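**Jaber opens denim repair and resale service to customers across the region**

*For release in February*

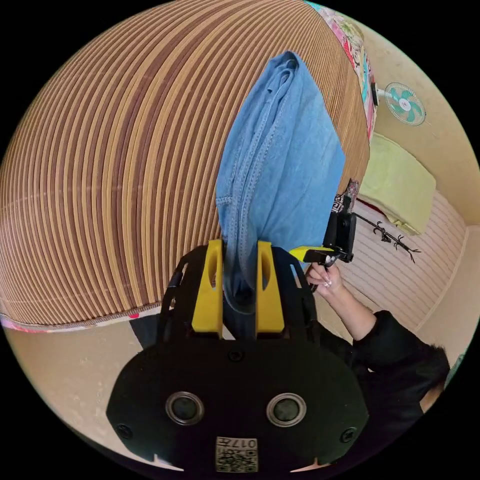
## Repair, resale and recycling under one roof

Clothing reuse company Jaber has opened a denim service that takes in worn jeans, jackets, skirts and shirts, repairs what can be repaired, and sells the rest on as second-hand stock or passes it to a fibre recycler. The service runs from the company's site in Skiritz and is open to private customers as well as to shops and workwear suppliers.

The opening follows a trial in which 367 people sent in clothes. Of the garments they sent, 184 went back to their owners repaired. The remainder were sold through the Jaber shop, taken apart for patches and thread-matched panels, or baled for recycling.

"People hold on to denim for a long time and then don't know what to do with it," said Tsion Beyene, managing director of Jaber. "It is too good to throw out and too torn to give away. We had customers turn up with jeans they had kept in a drawer for years because the crotch seam had gone. That is a small job for a good machinist, and it should be easy to find one."

## How the service works

Customers book on the Jaber website or at the Skiritz counter. They fill in a short form saying what is wrong with the garment and what they would like done. Items can be handed in at the counter or posted in a paper mailing bag, which Jaber supplies free with the first order.

Each garment is washed on arrival and checked at the seams, hems, pockets, belt loops and fastenings. The customer then gets a message with a fixed price and an expected return date. No work starts until the price has been accepted. If a customer decides against the repair, they can have the garment back for the cost of postage or leave it with Jaber in return for shop credit.

The most common jobs so far have been:

- worn inner thighs, which are backed with lightweight cotton and darned by machine
- split or fraying hems, including chain-stitched hems on straight-leg jeans
- torn back pockets and missing rivets
- broken zips and loose waistband buttons
- jacket cuffs and collars worn through at the fold

Jaber does not take stretch denim with more than 4 per cent elastane for darning, as the fabric tends to pull away from the stitching after a few washes. Stretch garments are still accepted for zip, button and hem work.

## Sorting by weight and shade

Elsa Ljungberg, head of the workshop, joined Jaber from a bridalwear alterations business and set up the sorting method now used on site. Incoming denim is grouped first by weight and then by shade, from raw indigo through mid blue to pale and bleached. Offcuts are stored the same way, so a machinist looking for a patch can go straight to the right shelf.

"Light blue is harder than dark," said Ms Ljungberg. "Two pale fabrics can look the same under a lamp and quite different in daylight. We do the matching by the window, and if the light is poor in the afternoon we leave it until the next morning. It slows things down a little, but a patch in the wrong shade is the first thing a customer notices."

Thread is matched separately. The workshop keeps the usual golden and copper topstitching colours, along with white, grey and several blues. Customers who would like a repair to show can ask for a contrast thread at no extra charge.

## Resale through Zumley

Garments that are not going back to their owners are sold at the counter and through Zumley, the online second-hand marketplace. Every item is listed with its measured waist, inside leg and rise, as labelled sizes on older denim are often a poor guide. Repairs are photographed and described in the listing.

Shop credit for resold garments is paid once the item has sold. Customers receive half of the selling price as credit, which can be spent on repairs or second-hand stock and does not expire.

Denim that cannot be worn again is stripped of zips, buttons and rivets and sent to Dollari, which shreds it for use in insulation felt. The metal parts are sorted and kept for repairs where they are in good condition.

## Plans for the coming year

Jaber expects to handle 1000 garments in the first year of the full service. Two further machinists are due to start in the spring - one full-time and one working school hours - and the company is looking for a trainee with some experience of domestic or industrial sewing machines.

Evening repair classes are also planned at the Skiritz site. The first will cover hems and patches, and a second will deal with zips. Places will be limited by the number of machines, and booking will open on the website.

"We would like people to be able to do the simple things at home," said Ms Beyene. "If they come to us for the zip and do the hem themselves, that suits us fine."

## Opening hours

The Skiritz counter opens at 9.30am and closes at 5pm, with last drop-off at 4.45pm. Parking is available in the yard behind the building, and the entrance has level access. Postal orders are accepted all year.

## About Jaber

Jaber is a clothing reuse company based in Skiritz. It collects, repairs and resells everyday clothing and household textiles, and supplies patches and reclaimed fastenings to other repairers.

## Media enquiries

Interviews with Tsion Beyene and Elsa Ljungberg can be arranged through the Jaber press desk. Journalists wishing to visit the workshop are asked to give two working days' notice.

**Ends**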